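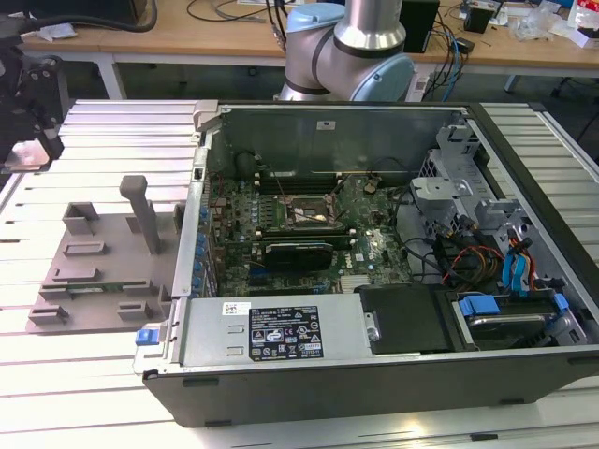

Memory robot sits out a week after dropped grip

2025-01-16 – I stopped by the Garnbridge repair shop this morning hoping to watch the arm pull memory out of an old Dell tower, and I ended up hearing all about how it let go of one instead!

The short version: the arm was lifting a module out of its slot when the gripper opened early. The stick fell back into the case, clipped the edge of the processor mount and took a capacitor with it. No one was hurt (the crew stays outside the taped line whenever the arm is live), but that motherboard is scrap.

Ekua Sulemana runs the bench and she was pretty blunt about it. "We had 700 clean pulls and I got comfortable," she told me. The logs show the grip signal cutting out for a split second, and she and Cillian Dolan have traced it to a worn connector on the gripper cable. It only failed with the wrist turned nearly all the way around – a position the arm hardly ever needs, except on towers lying on their side with the slots at the far end.

So the cable is getting swapped, and Cillian has added a check that freezes the arm if the signal blinks. Before, it just carried on to the next step, and I can't say I love that. They're also cutting arm speed over open cases to 38 percent for now.

Memory pulls are being done by hand in the meantime, so if you dropped off a machine with them, expect a few extra days. Ekua wants 87 test pulls on junk boards without a slip before the arm goes back to customer machines. I asked why 87 and she said that's how many junk boards they have.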